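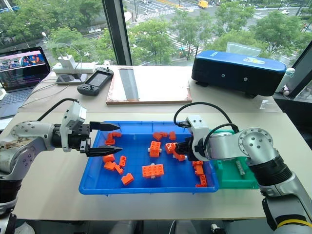

May, room 416, after lunch

Orange block sorting, continued. I wanted to be finished by now and I'm not, but the heap on my desk is a lot smaller than it was this morning, so I'm calling it a decent day.

A bit of background for anyone reading over my shoulder. We have three tubs of building blocks from the old Ellwood outreach kits, and at some point somebody tipped them all together (could have been me, no point digging into it). I'm going color by color, and orange is the one I kept putting off. Red and yellow were a breeze! Orange has all the odd shapes, the slopes and little angled bits, and the pieces with white pegs and axles still stuck in them that I have to decide about every single time.

Decision so far: pegs and axles stay in for now. I broke a nail on one last week and the pliers chew up the ends, so until Ada brings back the proper puller they can live where they are. If that messes up anyone's parts list, come and find me, or write it on the sheet by the door.

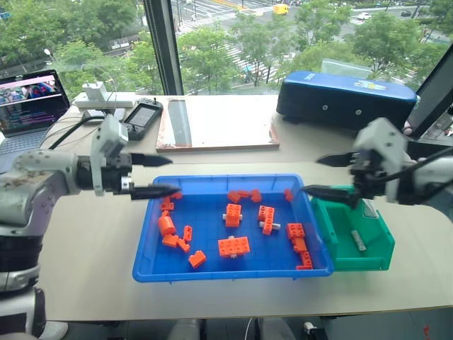
The blue tray is still my favorite for this. It's shallow, so I can spread everything out and see what I've got without digging, and the rim stops the small stuff from rolling onto the floor. I tried the deep Hadamum boxes first and hated them – everything slides into one corner and you end up tipping the whole lot out again. The green bin sits right up against the tray now, which saves a lot of reaching. I'd had it at the far end of the table for days, no idea why.

Still going back and forth on how to split them. By size is quick, but then the slopes end up in with the plain bricks and you can't find a slope when you want one. Ada Dal Bello thinks plain bricks in one bag and everything with a slant or a curve in another, and I'm coming around to that. Two bags for orange, maybe a little one for the real oddballs.

Leftover jobs:
Wipe out the tray, it picks up dust like crazy.
Ask Okgate if they want their spare bricks back (around 8 of them, in the mug on my shelf).
New labels. The marker on the old ones rubs off on your fingers.

Gray next, once orange is bagged. I've already peeked in that tub and it's mostly axles, ugh.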